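Picture House Notes — September

Quick one this month, I'm typing between shows and the popcorn machine needs unjamming again.

So. Falora. We opened it on the same night as the big chains and I'll admit I was nervous, a two and a half hour film with subtitles for the first reel isn't what usually fills the big room in Plirkanbridge. Well. 3,259 tickets over the run. Best we've had for anything since I started keeping the book, and the book goes back a ways. The old record was Undura, the first one, and that had school vacation to help it along.

Sold out both Saturday-style late shows, had to put out the folding chairs for one of them. If you were on a folding chair, sorry about your back.

People have been asking why we didn't keep it another week. Short answer, the print booking. We had it for a fixed run and the distributor had it promised on to somebody else. I asked. I asked twice. They were very polite about it.

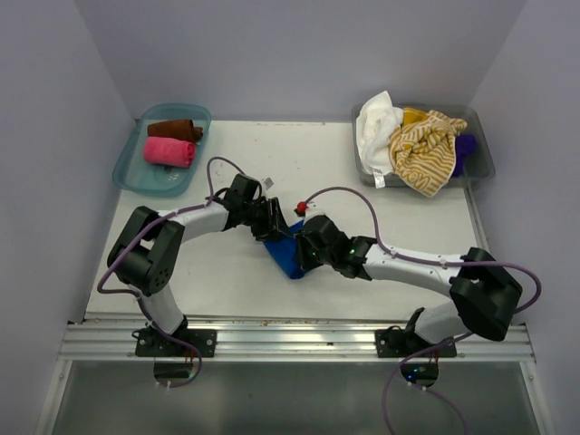 Good news though, it's coming back. Two more shows only, both in the small room, 7 p.m. start. The small room holds 124 and I can't squeeze in any more than that so please don't ask at the door. Book ahead. Members get first go as usual, then everybody else the next morning at ten.

Undura 2 — yes we're getting it. No I don't have the times yet. It's shorter than the first, which will please the parents, and from what I hear the bear is in it more. Matinees for certain. I'd like to try one with the lights left half up and the sound down a notch for the little ones, we did that in spring and got some really nice notes afterward. Tell the front desk if you'd use it.

Now the Piątek season. Four films, one a week, all from the early part of the career before the money came in. I know the name scares some folks off. Don't let it. The second one, with the ferry, is as funny as anything we've shown this year and it's only 81 minutes long. The third is slow. I love it, my wife fell asleep in it, you've been warned. A season pass gets you all four for the price of three, and you can hand your pass to a friend if you cant make one of the nights.

Krum Kos is doing the introductions again. Ten minutes before each film, no spoilers (he has promised, in front of witnesses). He's also bringing some lobby cards from his own collection to put up in the hall by the coat rack. Please don't lean on the glass. 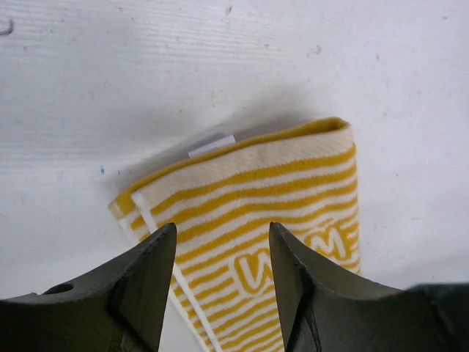

Knit fabric on a white surface.

Other bits.

The seats in rows F and G are fixed. Row H squeaks, I know about row H.

Coffee has gone up a quarter. Tea hasn't. The ginger cookies are back because of the sheer number of you who complained when they went.

Box office opens half an hour before the first show now instead of a full hour. We tried the hour all summer and mostly it was me and the radio. Phone bookings are the same as before, leave a message if I don't pick up and speak slowly when you get to your number, the machine is older than some of the staff.

The raffle at the last Falora show brought in exactly $1,000 toward the new screen paint. Thank you!! The winning ticket went to a lady in the third row who gave the hamper straight back to be raffled again, so there will be another drawing at the first Piątek night. Same hamper, minus the grapes.
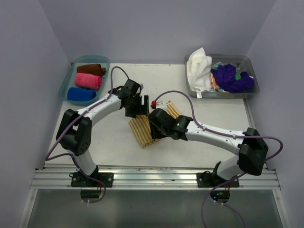
On the awards stuff. A few of you wrote in to say we should run a night for it, guess the winners, prizes and so on. I'm up for it if there's enough interest. Last time we tried, the ballots got mixed up with the suggestion cards and somebody's complaint about the hand dryer got a vote for best score. So this time we'd use colored paper. Let me know by the end of the month.

And on the suggestion cards, I do read them all. Most wanted right now is a musical, any musical, then more afternoon shows in the middle of the week, then the hand dryer. Afternoon shows I can do. I've put three down for next month, starts at 1:30, all repeats of things that went well in the evenings. The musical I'm working on. There's one I want badly and the only copy going has a nasty jump in it right in the big number, so I'm waiting on a better one.

Lost and found: a green umbrella, one child's glove, reading glasses in a tartan case, and a paperback with a bus ticket at page 60. All behind the desk. Ask for the box.

Thats it from me. Times for Undura 2 will go on the board outside as soon as I have them, and on the phone message the same evening. Doors for the late show are in twenty minutes and I still haven't done the popcorn.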